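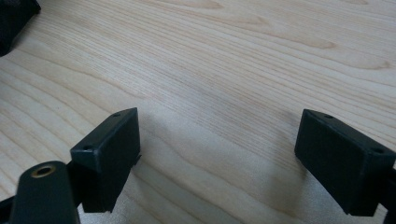
4. Grain pattern and the choice of a table

Home Contents Previous section Next section References

28 September 2020, Altine Household Furniture Study Group

The earlier sections dealt with price and size. In this section we look at the appearance of the top, which our respondents mentioned more often than we had expected. The survey in Flenimden collected 2,193 completed forms, and in 900 of them the person wrote at least one full sentence about the colour or the pattern of the wood. We read all these sentences and sorted them by hand.

The first group of answers concerns pale wood. Many people said that a pale top makes a small kitchen feel larger, and several added that crumbs are harder to see on it, which they counted sometimes as an advantage and sometimes as a fault. Older respondents were more careful. They remembered pale tables which had turned yellow beside a window, and they asked if the new finishes behave better. Our survey cannot answer this question, and the Bhuiyan report, which we used for comparison, does not treat it either.

The second group concerns the lines. We use the word "figure" in the sense of the wood trade, for the larger shapes which the grain makes: long curves, bands, and closed ovals such as those in the pale surface of Figure 3. Respondents did not know this word. They wrote about waves, eyes, maps or water. When the shapes were large, opinions were strongly divided – some people would pay more for such a top, others found it restless to eat at.

Figure 3. Pale table top with wavy grain, darker tan streaks and oval figure.

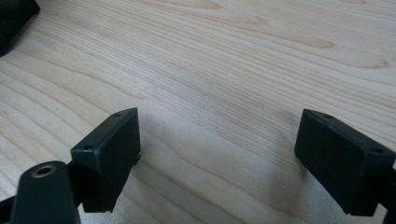 A smaller number of forms, 37 in total, raised the matter of matching. These households had bought a second table or an extension leaf some years after the first, and they were disappointed that the lines did not continue from one piece to the other. The shop Grernard told us that it hears the same complaint, mostly in November, when families prepare for winter guests. It now advises customers to order all the leaves together.

We should note one limit of our method. The form offered 5 words for colour but no words at all for pattern, so each person had to find their own. This gave us rich answers, but it made the sorting slow, and two readers did not always put the same sentence in the same group. Where they disagreed, we kept the sentence in both groups. The totals in Section 5 should be read with this in mind.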